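Summer pantry swap comes back in July

It has been a long and rainy spring here at Chauke, and I know a good many of you have been asking when the pantry swap is coming back. I'm happy to say it is! We'll set up again in July, in the big room at the Clastora building, with the same easygoing rules as last year and (I hope) a few more pies.

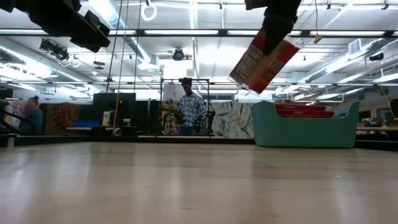

Pantry swaps work best when people bring what they would gladly eat themselves and simply bought too much of. Last year 80 households came through the door, and between them they carried in 451 items, most of which found a new kitchen before lunch. Boxed food goes fastest. A red carton with its panels of small print along the side is easy to sort, and folks with allergies in the family can read it over before they take it home, so please leave things in their original packaging if you can. Jars are welcome too, as long as the seal hasn't been broken. Homemade jam has its own table — bring a label with what's in it and when you made it.

We'll hand out four tickets per household at the start, and you can pick up more as you drop things off.

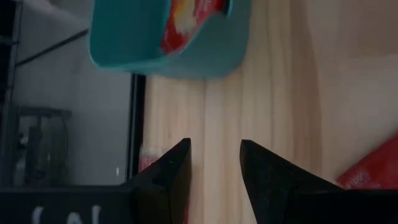 Chauke Neighborhood Food Club

The club has 19 regular members now, and we would dearly love a few more, especially anyone who can lift a folding table or doesn't mind an early start. Parking is easiest on the Nikent Street side, where there is a ramp and plenty of shade in the morning.

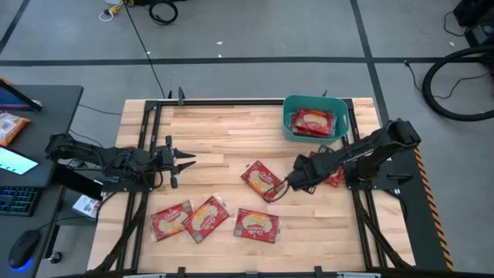

If you can't make it on the day but have a cupboard that needs clearing, leave your bags at the Clukent branch library the week before and we'll see that they get there. Put your name on the bag if you'd like it back — I still have a very nice striped one from last summer.

Posted 2018-05-27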